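Gemcombe shape sets move to wooden boards

Fri 5 October

The Gemcombe toy library has changed the way it lends out its small shape sets. Starting this week, each set goes out with a flat wooden board in place of the fabric mat used since March.

Lyle Crenshaw, who looks after the stock, said the mats did not stay flat after washing, and tall pieces tipped over on the creases. A board gives the pieces a level base and wipes clean with a damp cloth.

The library has 22 sets ready to lend, and the loan period stays at three weeks. Pieces are solid blocks in plain colors, among them stars, cylinders and triangular prisms. Borrowers are asked to return every piece with its board. A set with a missing piece is held back until a match is found.

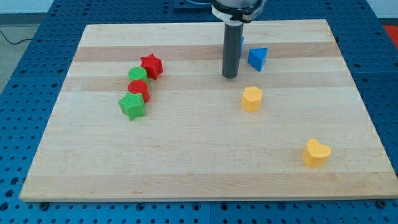

Boards should be stored flat and kept out of the dishwasher. Oil is not needed between loans – staff will treat the wood once a year. Mats still out on loan can be handed in at the Flarkcombe desk until the end of the month.

Comments (2)

Pendo Wanyama: Can we swap a mat for a board in the middle of a loan?

biwott_dad: Ours had the same trouble with the creases. The stars were the worst.

Sign up for our newsletter. This site uses cookies. Accept | Settings

Contact us | © Gemcombe Toy Library | Back to top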